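# Entretien et rangement des vêtements matelassés

*Fiche pratique du service Habitat, résidence Sampaio. Mise à jour : 17/01/2022.*

La présente fiche s'adresse aux résidents qui souhaitent ranger manteaux et doudounes dans les logements équipés d'une penderie à portes coulissantes. Elle complète la notice remise à l'entrée dans les lieux.

## Avant le rangement

- Vider toutes les poches, y compris les poches intérieures, et remonter les fermetures.
- Respecter la température portée sur l'étiquette du fabricant. Les taches du col se traitent à l'éponge humide, avec un peu de savon neutre.
- Laisser sécher le vêtement à plat, puis le secouer. Un garnissage encore humide au toucher ne doit en aucun cas être enfermé.
- Retirer les écharpes passées dans les manches et les ranger à part.

## Suspendre ou plier

Les vestes matelassées se conservent de préférence suspendues, sur un cintre large, sans être serrées entre deux manteaux lourds. Mme Joana Louro, responsable de la lingerie, recommande un écart de 7 cm entre deux cintres. Les textiles de lit et les lainages se plient et s'empilent sur une surface plane, les pièces les plus lourdes en dessous.

Lorsque le matelas est relevé pour le nettoyage de la chambre, il convient de ne pas y laisser de vêtements appuyés plus longtemps que nécessaire.

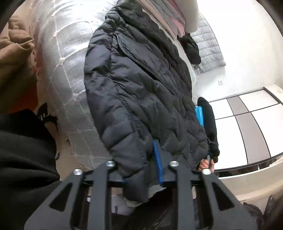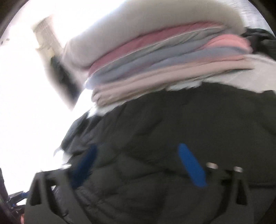 ## Housses et compression

Les housses sous vide sont réservées aux couettes synthétiques. Le duvet supporte mal une compression prolongée ; une housse en coton de 57 cm sur 76 cm convient à la plupart des vestes courtes. Les demandes de housses sont à déposer à l'accueil avant la fin du mois de septembre, à l'attention de M. Jarosław Kalinowski, en précisant le numéro du logement.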